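Scoring a Short Film on a Small Budget: A Conversation with the Head of Music Services

Published 13 February 2018

Many first-time directors give little thought to music until the picture has been edited. By then the money has usually been spent, and the choices that remain are narrow. The head of music services at Olleck, a post-production house that works mainly with independent filmmakers, has supervised the scoring of short films and low-budget features for most of a career. The interview was held at the company's offices and has been edited for length.

The first matter raised was timing. Directors often ask when a composer should be hired, and the answer given was direct. "Before the shoot, if there is any way to do it," the department head said. "The composer does not need to write anything at that stage. The composer needs to read the script and have one long talk with the director. A great deal can be settled in that talk, including whether a scene needs music at all."

That last question comes up more often than newcomers expect. In the department's experience, a first rough cut tends to carry too much music. Editors lay in temporary tracks to help a scene along, and the director grows used to hearing them. "We call it temp love, as everyone does in this trade," the department head said. "A director has listened to the same borrowed piece for six weeks. Then the composer delivers something written for the film, and it sounds wrong to the director on the first day. We ask people to wait two days and listen again before they send notes."

Olleck now asks clients to remove all temporary music for one full viewing before the spotting session, the meeting at which director and composer decide where each cue will start and stop. The request is written into the service agreement. Some clients object to it, and the department has kept it in place.
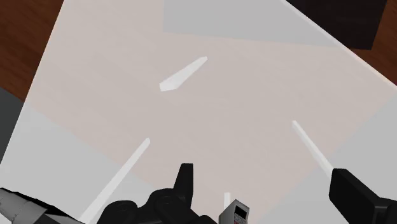

Black gripper parts below a pale surface with three white streaks

On cost, the department head was willing to speak in figures. For a short film of ten to fifteen minutes, the department's lowest package is $2000. It covers an original score built from sampled instruments, one round of changes, and delivery of the separate music tracks for the final mix. A package at $3000 adds one live player for a single session, most often a cellist or a clarinetist.

"People ask what one live player can do against a computer full of samples," the department head said. "Put the real instrument on the melody and leave the rest as it is. The ear follows the melody. I would spend the extra thousand there before I spent it on a better camera lens, though I understand that a director may see it differently."

Directors who cannot meet either price are pointed toward library music, meaning recordings that have already been made and can be licensed for a set fee. The department maintains its own collection under the name Alleo, which holds 300 cues sorted by length, tempo and mood. A single cue may be licensed for $200, with festival screenings and online release included. Television and theatrical rights are priced separately.

The department head cautioned against treating a library as a quick fix. "You can lose a week in there. You start out looking for something quiet with piano and four hours later you are listening to surf guitar. Write down what the scene has to do before you open the catalog, and then stop at ten candidates."

Rights were the subject on which the department head spoke at greatest length. A song involves at least two sets of rights: those in the composition itself and those in the particular recording. A filmmaker who has permission for one may not have permission for the other. Festival licenses are a further source of trouble. They are often cheap and often short, and a film that finds a distributor after its festival run may discover that its music must be cleared again at a much higher price.

"We had that happen with Geum," the department head said, referring to a drama the department joined late in post-production. "There was a song under the final scene, and the license covered festivals for one year. When an offer for online release came in, the owners of the recording wanted more than the whole production had cost. Our composer wrote a new ending cue in nine days. I think the film is all right with it. The director still misses the song, and I can't say the director is mistaken."

Asked how the department chooses composers for its projects, the department head described an informal process. A director is sent short samples from three composers, without names or credits attached, and is asked to choose on the sound alone. The practice began with Irkier, a science fiction short for which the director had asked for a heavy electronic score and then picked the one sample written for strings. The department has followed the same method since that production.

The conversation turned to the final mix, where music, dialogue and sound effects are brought together. The department head's advice was to invite the composer and then to expect disappointment. "Dialogue wins. It has to. A composer may have spent three days on a passage that ends up underneath a car engine. I tell younger composers to find out from the sound editor what else is going into a scene. If there is going to be rain all the way through it, then high, soft percussion is a waste of everyone's time."

Directors are also asked to supply a locked picture, meaning an edit that will not change again. Small changes made after that point are a common cause of late delivery. Removing two seconds from a chase scene may take an editor a few minutes, but every musical accent after the cut will then fall in the wrong place. Under the current agreement, changes to a locked picture are billed by the hour.

The department accepts inquiries from student filmmakers as well as from established companies. Scripts may be sent before financing is complete, and a first consultation of thirty minutes is offered without charge. Directors are asked to bring the script, the planned running time and a list of any songs already promised to the cast or the investors.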